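4.2 Shared tables and the tidiness claim

The Wamley guidance holds that a table used for both snacks and sample work stays orderly if each activity keeps to its own mat. We doubt it. Over 30 sessions we saw little sign that a mat marks a border for anyone but the person who laid it. Plates drift off their mats, and tubes get put down wherever a hand happens to be (Figure 2). The Hladun checklist would pass such a table, as it asks only whether a rack is present — a weak test, in our view.

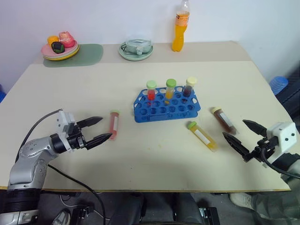
Florêncio Magalhães, lead author, Atidance

Figure 2. A shared table. The pink and yellow plates, with toy fruit on top, rest only partly on the green mat. The blue rack has empty holes, yet some capped tubes lie flat on the tabletop.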